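Nondelus Hand Unit Set-Up Guide
Section 4: Recording a cloth-handling task by hand

Revised 4 December 2024

This section covers recording with two hand units in a furnished room. It applies to folding, lifting, and laying out cloth. For recording at a bench with the Kullitz remote arm, see Section 6.

4.1 Before you start

1. Charge both hand units to 100 percent.

2. Wipe the lenses with the dry cloth from the case. Do not use window cleaner.

3. Turn the unit on and wait for the red indicator at the bottom edge of the housing.

4. Write the number from the white label on the session sheet. If two units are in use, write down which hand each one is in.

5. Open and close the fingers five times over their full travel. The software uses these strokes to set the zero point.

CAUTION: Keep your other hand clear of the fingers while they close. The slots can pinch skin.

4.2 Picking up cloth

6. Lower the fingers over the cloth with the gap facing you, then squeeze the trigger slowly. Take up more cloth than you think you need. A thin edge slides out during the lift.

7. Lift straight up and hold still for one full second. Do not shake the cloth to straighten it.
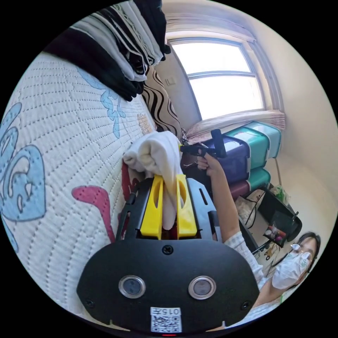

Soft cloth is harder to record than a box or a cup — it has no fixed shape, and the software has to learn from many different starting folds. Crumple the cloth differently before each take. A good grip has both fingers pinched on the fabric, as with the white cloth held between the yellow fingers, so that the folds bunch above the tips and the rest hangs down between them. If the fabric covers a lens, set it down and start the take again.

Note: Patterned bedding can stay in place. The robot will meet plain and patterned surfaces, and the recordings should include both.

4.3 Laying cloth down and pressing a fold

8. Bring the cloth down until it touches the bed, then open the fingers halfway. Opening them fully can drag the top layer.

9. To press a fold, close the fingers and push down lightly along the crease. Keep the housing level. The second unit may hold the far corner or stay out of the way.

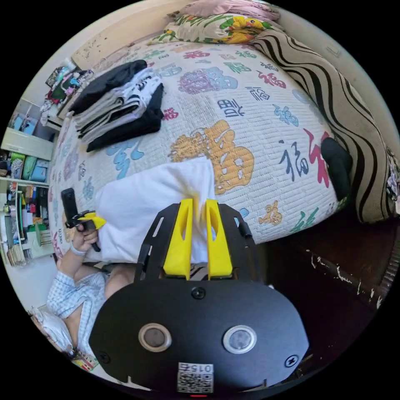
10. Raise the unit clear of the cloth before you end the take. Takes that end with the fingers still touching the fabric are rejected at upload.

4.4 Working with two units

Both units record at the same time, and their clocks are matched when the session opens. Move at an even pace. If one hand has nothing to do, hold that unit still with its fingers pointing down at the work.
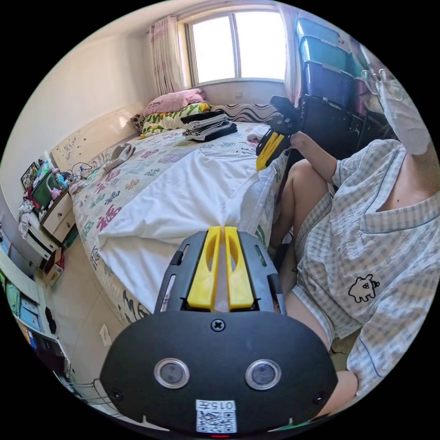 Avoid crossing your arms over each other. The position tracking can recover from a short crossing, but a long one leaves a gap that has to be cut out by hand. Rest after every 40 takes. Tired arms drift, and the drift shows up in the robot's motion later.

4.5 Ending the session

11. Hold the trigger down until the indicator goes out.

12. Connect each unit to the dock and choose Upload. A full session is 200 takes. Shorter sessions are accepted if they contain at least 100.

13. Do not delete failed takes. Mark them with F on the session sheet and leave them in the upload.

If the upload stops partway, leave the unit in the dock and choose Resume. See Section 9 for dock error codes.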